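Skirura Automation Lab
Bench Cell Inspection Checklist: Two-Arm Tabletop Cells
Checklist 56, revision 2, September 2018
Inspector: Kgomotso Nkuna
Reviewed by: Naveen Garg
Cell: Venby

Scope. Routine inspection of a two-arm cell handling tableware and packaged goods. Items are marked OK, OK with comment, or Open. Open items block unattended running. They do not block attended running unless the comment says so.

Section A. Access and stopping

A1. Emergency stop reachable from the operator's seat without leaning over the rail. OK.

A2. Emergency stop cuts power to both arms from either button. OK. Tested with each arm holding a raised pose. Allow for drop after power is cut. Keep hands out from under the links until both arms have settled.

A3. Restart needs a separate action after the stop is released. OK with comment. The restart prompt on the operator screen does not say which button was pressed. Request sent to Garg.

A4. Operator sign-in completed before motor power. OK.

Section B. Arms, mounts and cables

B1. Base bolts tight, witness marks lined up. OK.

B2. Joint limits loaded from the cell file and not from the default. OK. File 638 is the current one. Remove older files from the operator menu.

B3. Cables free through the full range of each arm, with no pinch at the base and no pull at the gripper. OK with comment. Run both arms slowly through their end poses and watch the loops at the bases, where slack collects. A loop that touches the front rail during motion must be tied again before the next run.

B4. Circuit boards on the front rail secure, connectors seated. OK with comment. Boards are within reach of a dropped item. Fit the Kong cover when stock arrives.

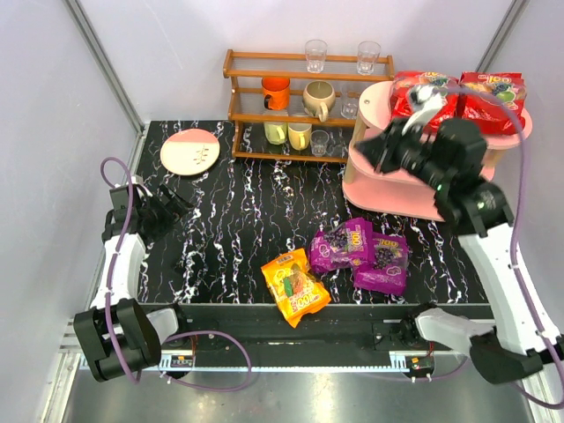 Cell Venby, both arms over the work surface. Refer to B3 and B4.

B5. Gripper fingers free of chips and sharp edges. OK. Replace fingers in pairs.

B6. Motion log shows no skipped homing in the last 1000 cycles. OK.

Section C. Work surface and load

C1. Glass and ceramic items checked by hand for cracks. OK. Reject any item with a chip on the rim, even if the gripper never touches the rim.

C2. Breakable items kept off the front edge. OK. Glasses and mugs belong on the rack when not in the task.

C3. Racks and stands stable when pushed lightly at the top. OK with comment. The pink stand moves on the tabletop under a side load. Add grip pads. Attended running only until this is done.

C4. Packages sealed, not leaking, and within the payload limit. OK.

C5. Nothing extends past the tabletop edge. Open.
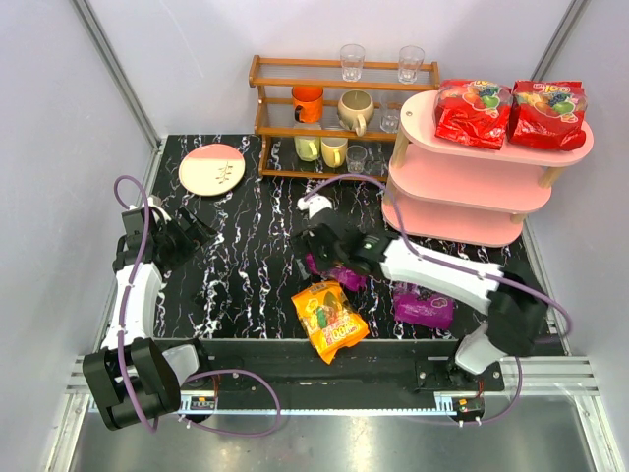 Clearance at the front edge is the item most often missed at this bench. The rule is that every object lies wholly on the tabletop before motor power goes on, soft packages included. The orange-yellow bag lies diagonally with its lower corner out over the dark area in front, and the right gripper is lowered directly behind it. A position like this is a fail under C5 whether or not the bag is the target of the task. The operator stops the arms, moves the object inward and restarts under A3. Reaching in while an arm is paused by software is not allowed. A paused arm is treated as a moving arm.

C6. Start layout compared with the printed layout card. OK with comment. The card shows object positions only. Add handle direction for mugs, as this changes the grasp and the side the arm comes in from.

Section D. Records

D1. Previous open items closed or carried forward. OK. One item carried from March, the missing label on the Firer power supply. Label now fitted.

D2. Operator training current. OK.

Actions
Nkuna: mark an inner boundary line on the tabletop for C5, then inspect again.
Nkuna: grip pads for C3.
Garg: restart prompt text for A3, revised layout card for C6.

Status: attended running permitted. Unattended running not permitted until C3 and C5 are closed.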